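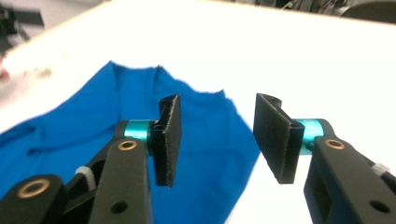

A blue cloth on a white tabletop, creases and all.

The Folding Cure

By Mabli Hopkin

The class costs $45 and lasts three hours, and for the first twenty minutes nobody is allowed to fold anything. We sit at our tables in a rented room above a bakery in Dutville and look at our cloths. Mine is wrinkled. I had been told to come with an open mind, so I looked at it a while longer, and it was still wrinkled.

Folding has become a thing people pay to learn. Feltent, the home goods shop that runs the evening, sells the cloths too, in a box of four, along with a linen spray and a slim book on "the resting square." The book claims that a well-kept cloth drawer can give a household back an hour a week. I asked where the hour came from. The answer involved the word "flow."

Our teacher, Mihret Admasu, is better than the book. She worked in hotel laundries before she taught, and she has little patience for the spray. "Flat first," she told us, and made us do it with our hands, from the middle out to the corners. Then halves, then thirds, then a turn so the open edges face the back of the shelf. It took her a few seconds. Mine came out looking like a sandwich someone had sat on.

Her argument is plain enough. A cloth dropped in a heap keeps its creases, and a heap takes up more room than a stack. I have no quarrel with that. My grandmother in Plavcombe knew it and never charged for it. What I doubt is the rest — the calm, the better sleep, the idea that a person who squares her dish towels will soon square her life. One woman at my table said the class had already changed her marriage. She had been coming since May.

I kept at it at home for a couple of weeks. The towels did look good. The drawer closed without a shove, and I could find the one I wanted without pulling out the others. Then a busy stretch came along, the laundry piled up on the chair, and the cloths went back in whichever way they landed. I slept the same through both.

Admasu laughed when I called to confess. She said most of her students slip, and that she keeps a messy drawer herself, for rags. I asked whether she used the spray on them.

"On rags?" she said.

The next class is full. I kept the cloth.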